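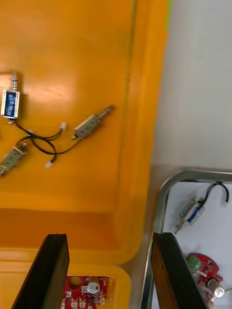 # 제4장 부품 분류 셀의 준비와 점검

제3장까지는 로봇 팔의 좌표계와 안전 정지 회로를 배웠습니다. 이 장에서는 셀 하나를 정해서, 아침에 전원을 넣기 전부터 시험 운전이 끝날 때까지 무엇을 확인해야 하는지 차례대로 공부합니다. 실습 대상은 Pluvow 실습장의 2호 셀입니다. 이 셀은 솔레노이드와 작은 회로 기판을 상자에서 집어 옆 트레이로 옮기는 일을 합니다.

## 4.1 왜 솔레노이드가 어려운가

솔레노이드는 모양이 단순한 부품으로 보입니다. 그러나 몸체에서 전선이 나와 있고, 전선은 다른 부품의 전선과 쉽게 엉킵니다. 그리퍼가 몸체 하나를 정확히 잡아도, 엉킨 전선 때문에 두 개가 같이 올라올 수 있습니다. 플런저를 잡는 경우도 문제가 됩니다. 플런저는 움직이는 부분이므로 잡은 뒤에 자세가 변합니다. 따라서 이 셀에서는 금속 프레임의 평행한 두 면을 잡는 것을 원칙으로 합니다. 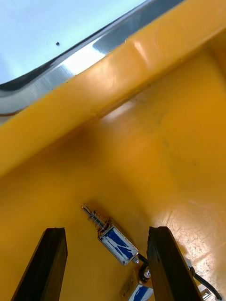 **그림 4.2** 노란색 상자 바닥의 솔레노이드와 그리퍼 손가락

손가락이 부품에 가까이 갈 때는 벌어진 간격과 부품의 방향을 함께 보아야 합니다. 부품이 비스듬히 놓이면 손목을 먼저 회전시키고, 그다음에 내려갑니다. 순서를 바꾸면 손가락 끝이 전선을 누를 위험이 있습니다.

## 4.2 운전 전 점검

점검은 셀이 정지한 상태에서 합니다. 결과는 Suvotine 점검표에 적습니다.

1. 손가락의 고정 나사가 풀리지 않았는지 손으로 확인합니다.
2. 손가락의 잡는 면에 묻은 기름과 먼지를 마른 천으로 닦습니다.
3. 손목 카메라의 렌즈를 닦고, 케이블이 관절에 걸리지 않는지 봅니다.
4. 상자를 기준 핀에 맞추어 놓습니다. 상자 안벽과 손가락 사이의 여유는 25 mm 이상으로 합니다.
5. 저속 모드에서 빈 동작을 한 번 실행합니다.

점검 중에 이상이 있으면 오류 코드를 기록합니다. 제어기 Barroso에서 코드 297은 손가락의 닫힘 위치가 설정값과 다르다는 뜻입니다. 이때는 전원을 다시 넣기 전에 먼저 나사와 잡는 면을 살펴봅니다. 코드 861은 카메라 신호가 끊어진 경우이며, 4.5절에서 자세히 설명합니다.

## 4.3 손가락의 영점 맞추기

손가락을 교환한 뒤에는 반드시 영점을 다시 맞춥니다. 먼저 두 손가락을 천천히 닫아 서로 닿게 하고, 그 위치를 0으로 저장합니다. 다음으로 기준 블록을 잡게 하여 표시값과 블록의 치수를 비교합니다. 차이가 허용 범위를 넘으면 처음부터 다시 합니다. 허용 범위의 표는 165쪽에 있습니다.

**연습 준비.** 4.4절로 가기 전에 기준 블록과 점검표를 작업대에 놓아 두십시오.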